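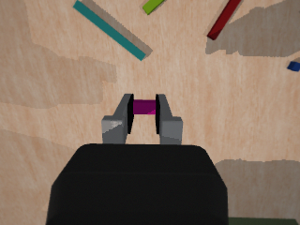
Colored pieces on pale wood.

So my uncle Wendell Whitfield owed Amos Crenshaw 7 dollars, and he'd owed it since before I was born. Everybody in Gindwood knew. Amos would bring it up at funerals.

Last December I drove over to pay it myself, mostly to get a little peace at the grocery store. Amos opened the door in his socks and looked at the money like I'd handed him a fish.

"With interest it's 3,000," he said. 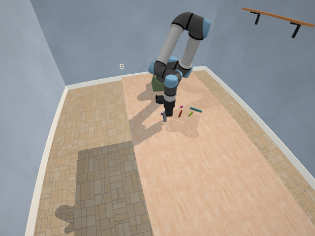
I laughed. He didn't — he went and got a notebook. We sat in his kitchen until dark, me and Amos and that fat old dog Kong, and I talked him down to 1,000, then to four Sundays of raking. I hate raking! When I told Wendell, he put down his fork.

"I paid him in 7th grade," he said.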